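Gift registry: changes to group orders

The Pulari gift list now accepts group contributions. A list owner adds an item, sets a closing date, and shares one link. Each contributor pays by card, and the store holds the money until the full price is reached. The minimum share is $20. If the total falls short on the closing date, the list owner can take the balance as store credit or have every share refunded.

Sizes and colors are now required fields for clothing and shoes. Of the returns handled at the Tanmont warehouse last October, 582 were gifts in the wrong size. Genivaldo Bezerra, who runs returns, asked for the change. Lists made before the update will show a yellow flag next to any item with a missing size. 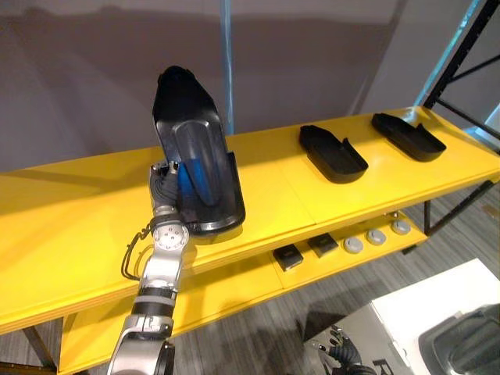
Gift wrap can be added at checkout for single items up to 80 cm on the longest side. Larger items ship in a plain carton with the price left off the packing slip. Gift cards are not wrapped. Questions about an open list go to Tainá Vasconcelos at the Berkulberg desk. Please include the list number.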